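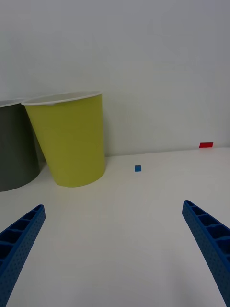

Subject: Re: [sumirden-energy] heat pump numbers, again

Typing this between two other things so excuse the mess. Quoting the bit I'm answering:

> I read the Mitness summary last night and I don't see how we can
> put our name on it. 796 homes on oil, fine, I believe that. But
> then it says every one of them can switch with "no material
> effect" on winter load. Our street browned out twice in December
> and we've got maybe four heat pumps on the whole road. If the
> substation can't cope now what happens with all of them? Also who
> pays for panel upgrades. The old houses by the creek have panels
> from before I was born. I'd rather we push for insulation first
> and leave the heating alone until the wires are sorted out.

OK. Taking these out of order.

The 796. That's the count of homes with an oil tank on the town permit list. Not all of them are lived in year round, I'd guess a good chunk on the lake side are summer places with the heat drained down. Mitness didn't split those out and they should have. I've asked. No answer yet.

Winter load. Agree with you, "no material effect" is a silly phrase and I don't know what it's doing in there. If you go to the appendix (the second one, after the maps) the assumption is cold climate units with the old furnace kept as backup below 15 degrees. So on the worst nights the oil still runs and the new load mostly drops off. Which changes the picture a lot! But then you can't also claim the full emissions cut on page 3, and they do. You can have one or the other. That's my biggest problem with the report and I'd like it in our comments, in plain words.

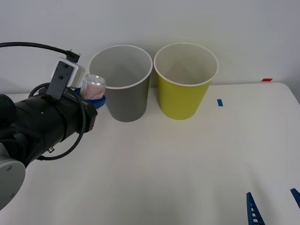
Gripper with blue fingers holding a silver can.

The brownouts. I called the utility about the December ones. Was told a tree limb the first time and "equipment" the second. No idea what equipment. So I would be careful about blaming the heat pumps on your road, four of them is not much next to everybody's dryer and oven on a Sunday evening. But I'm not an engineer and neither is anyone else on this list as far as I know, so what we want is the feeder data. Ó Conaill did the load study for Zemolness two winters ago and they published theirs, hourly, the whole heating season. We should be asking for the same thing. Somebody here had the link, can you repost? I lost it when I changed laptops.

Panels. The summary says $2,110 per home as an average for electrical work. I think that's an average across everybody including houses that need nothing, so if you're one of the creek houses it'll be a lot more and if you're in the newer part it might be zero. Averages like that make people angry later on. Comments should ask for the range. And a separate pot for older houses, if the state money allows it, I haven't read the rules closely enough to say.

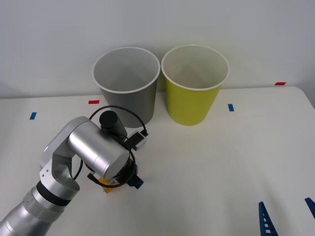 Silver arm over the white table, cable looped at the wrist.

Insulation first. Half agree. Air sealing and attic work is cheap and it makes the heat pump smaller when you do get one, so yes, it should come first in any given house. Where I get off is waiting on everything else. Oil furnaces die in January, people call the first guy who picks up, and they get another oil furnace that runs for twenty years. If there's no rebate or loan in place by then we've lost that house. So I'd do both, with the audit as a condition of the rebate. Zemolness did it that way. Their first round was capped at 200 homes and I think we should copy the cap too, see how the feeder looks after one winter then open it up. 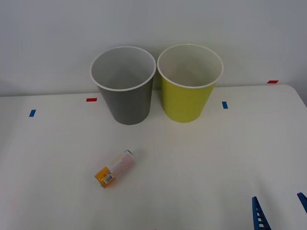 One more thing on renters, which the report skips completley. A landlord who doesn't pay the fuel bill has no reason to do any of this. Last year's draft had a paragraph on it, it's gone now, and I can't find out why. Duplexes on Mill and all the places over the shops are on oil. I'd want that paragraph back in.

So what I'm proposing for our comments:

- pick one: backup oil, or the full emissions cut. not both
- hourly feeder data, public
- range for the panel work, not just the average
- audit before rebate, first round capped
- renters back in

If you can live with that I'll write it up as a page and a half and send it round. If you can't, reply to the list please and not just to me, I've got three separate threads going about this and am losing track of who said waht.

Comments close at 5 pm on the last day of the month and the web form times out if you leave it open, so write it somewhere else and paste it in. I'll look at the list again after supper.

Oh and the summer places. If anybody on the lake side knows which houses drain down for the winter, even just for your own road, send me the number.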